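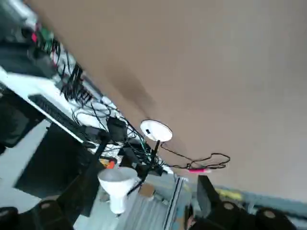
Movirach Portable Stage Curtain System, Model 207

The Movirach 207 is a freestanding curtain and track system for school auditoriums, cafeterias and gyms that double as performance spaces. It needs no ceiling rigging. The kit covers an opening up to 20 feet wide and can be put up by two adults using the tools in the bag.

Track and frame

The track is extruded aluminum in four sections, joined with internal splices and set screws. Carriers run on nylon wheels. Uprights adjust in 6-inch steps and lock with a spring pin. Each base plate accepts up to 50 pounds of ballast, sold separately. Do not run a show with unweighted bases, including rehearsals.

The draw line is a continuous loop and can be operated from stage left or stage right. Changing sides takes a hex key and a few minutes, but the line has to be re-tensioned afterward. A line that is too tight will pull the center carriers out of alignment.

Curtain panels

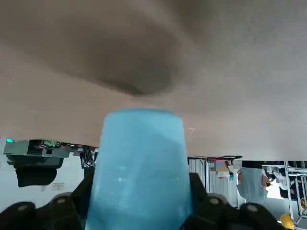
Panels are sold in pairs and hang from grommets at 12-inch centers. Standard fullness is 50 percent. Flat panels are available for backdrops and for painted scenery, where pleats would distort the design. All panels ship with a flame-retardant certificate – keep it with the building's inspection records. Washing removes the treatment on cotton panels, so these should be vacuumed or dry cleaned only.

Bottom hems contain a chain pocket. The chain is supplied loose and is fitted after the panel has hung overnight.

Options

Masking legs, 2 per set
Ambrosio motor drive, wired remote
Wheeled storage cart, fits a standard classroom door
Replacement carriers, bag of 20

The Ambrosio drive cannot be fitted to tracks assembled with the older straight splices. If the splices have one set screw per side, order the splice kit at the same time.

Ordering

Measure the opening at floor level and again at head height, and send both figures. School orders are handled by Triin Mets. Technical questions, including stage drawings, go to Normunds Paju at the Bemumside workshop. Orders for spring musicals should be placed by the end of February. Custom colors add two weeks.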